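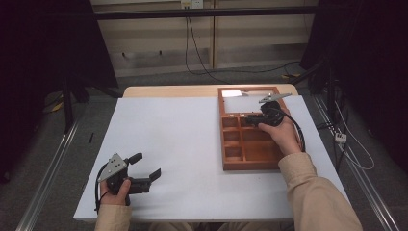 Two hand-held grippers at the work table, one of them over the wooden compartment tray.

LULTTHORPE, July 5, 2019 – We get asked all the time how we look after the hand-held grippers in our Farina cell, so today we're putting our whole upkeep routine online, free for anyone to use!

I wrote most of it in May, between jobs (coffee stains and all). Every 50 hours we wipe the jaws and check the screws on the metal plate. At 200 hours the cable gets swapped, even if it still looks fine – I've lost too many afternoons to a tired cable. Conitz, our parts shop, now stocks 80 spare cables for Farina owners.

The guide is up on the Clirnmont site now. Send us your own tips and I'll add the good ones to the next version.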